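About Oveck

Oveck is a small workshop company that rents out rooms and tables for hands-on work. We opened the first room on Cillen Street with 2 worktables and a sink. The building is still the one we use, and most of what people ask us about is the room itself, so this page covers that first and the company second.

The room

The main room has white walls over a band of exposed brick that runs as far as a white pillar. We kept the brick. Painting it was quoted and discussed, and in the end only the upper wall, the beam and the ceiling were painted. The pipes run across the ceiling in the open, painted the same white, and the light comes from fluorescent fixtures. It is an even light with few shadows on the tables, and people who do close work tend to like it. 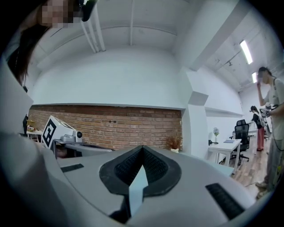
Palacios wrote to us after a booking in May that the brick made the room feel less like an office, and asked that we never cover it with shelving. We have no plans to. Shelving is in the back hallway and will stay there.

Floor space is 665 square feet. Bookings are for a half day or a full day, and the room goes to one group at a time. Groups of up to 9 fit comfortably. Larger groups should write first.

The tables

Tabletops in the main room are a pale blue-gray. A plain color makes small items easy to find, and crumbs and spills show up right away. We ask each group to wipe the tables when they finish – cloths are by the sink – and to return plates to the rack.

Food is allowed at the tables. Some of our groups come to prepare or plate food, others just bring lunch. Small white plates are provided and do not need to be booked. Hot pans go on the metal stand, never on the tabletop.

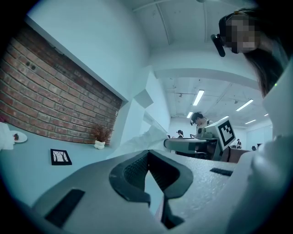 The brick wall and one end of the tabletop in the main room.

The company

We started as a side business of Flakia, a kitchen supply shop that needed somewhere to show its goods. The shop closed its showroom and we took over the lease. Since then the room has been booked 3377 times, mostly by repeat groups from the neighborhood.

We do not run classes ourselves. We keep the room clean, heated and open on time, and we answer messages within a working day. Keys are handed over at the front desk at the start of each booking and returned there at the end.

Rates and open dates are on the booking page. This page was last updated on Apr 22, 2025.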